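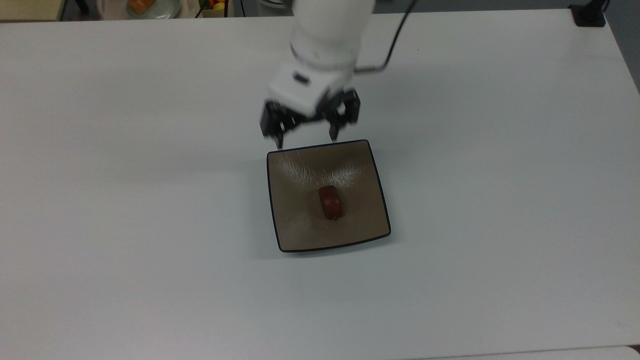

## Layering a Travel-Size Skincare Set for Dry Skin

I packed the Vidal mini kit for ten nights away in July and my skin has never been happier on a trip! Start with the evening routine and get the order right, then mornings are easy.

1. Wet your face with lukewarm water and massage in a pea-size blob of cleanser. Rinse and pat until your skin is just damp.
2. Press in two drops of serum while you're still damp (hands are fine, skip the cotton pads).
3. Wait a minute, then smooth on the cream, working outward from your nose. Don't forget your neck!
4. Finish with balm on any flaky spots.

In the morning, drop the balm and put sunscreen on last. I use the Budley stick on my ears and hairline, and it's so handy on the bus.

**Trying something new?** Dab a little inside your elbow for a few nights first. If it stings or turns red, leave it at home.

The Fillulmont minis work in the same order, but their cream is thicker, so use half as much.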